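# Lost jewelry finds its way to a bedroom table on Marras Street

If you dropped a necklace at the Skoltton fall swap, there is a fair chance that Carmela Benedetti has it, and she would very much like to give it back.

Benedetti has looked after the lost property from the swap ever since the parish hall stopped having a cupboard to put it in. For most of the year that means gloves, single earrings and the odd pair of reading glasses. This November it has meant jewelry, and a great deal of it, all of it turning up in coat pockets, in the linings of handbags and at the bottom of the big donation boxes that came over from Brundurberg on the Friday before the sale.

"I had 105 pieces by the time we'd swept the floor," she said, over a very welcome cup of coffee. "I thought, well, that's a shoebox. Then people started coming by with more, because they'd got their coats home and gone through the pockets, and now we're at 155 and I've had to take over the spare bedroom."

The spare bedroom is where the sorting gets done, mostly in the evenings once supper is cleared away. Benedetti moved a little white table in there for the purpose, the glossy kind that shows every fingerprint, and she says it is the best surface she has tried. A tablecloth catches on clasps and a bedspread swallows earrings whole, but on a smooth top a chain can be coaxed apart without too much bad language. She lays each piece down by itself, works out any knots, and writes a line about it in a school notebook before it goes into its own envelope.

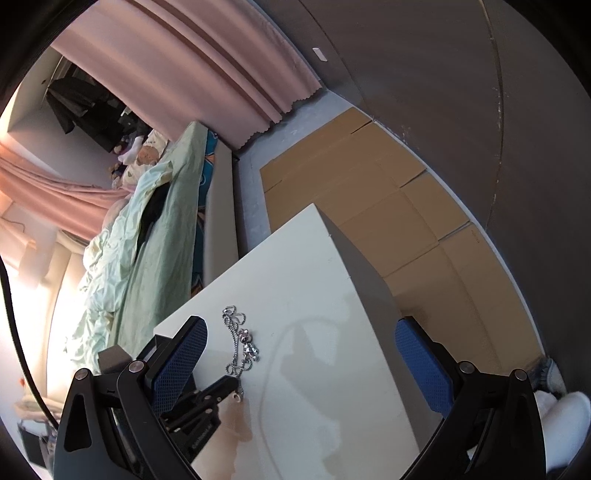

Her favorite so far is a silver necklace with a beaded-link chain and a shiny bear for a pendant, with a round head and small limbs. It came out of the inside pocket of a child's raincoat, wrapped in a bus ticket, and Benedetti is quite sure that somebody is missing it. She has asked at the school and at the bakery, and she has put a card up in the window of Kirnus, the shoe repair shop on the corner, where the owner has let her have the spot beside the door for as long as she needs it.

So far 12 pieces have gone home. One was a wedding band that had been given up for lost two winters ago, and its owner drove over from Brundurberg the same evening she heard, still in her slippers. Another was a brooch shaped like a leaf, which two sisters both claimed and then, after some discussion on the doorstep, agreed to share by the month.

The swap itself did well this year. Organizers say that 900 people came through the doors between breakfast and late afternoon, and the coat rails alone raised 2000 dollars toward the new hall roof — a good deal more than last fall, when it rained all day and the soup ran out before noon.

Anyone who thinks a piece may be theirs is asked to leave a note at Kirnus with a description and a phone number. Benedetti would like a detail or two that isn't on the card in the window, such as the kind of clasp or where the piece was bought, and she is happy to take a call from a grandparent or a neighbor on someone else's behalf. Notes are collected every Friday, and she does her best to ring back over the weekend.

Whatever is still in its envelope by spring will go on a table at the next swap, with the money going to the roof. The bear, she says, will probably be the last to go out. She would like to give its owner a little longer.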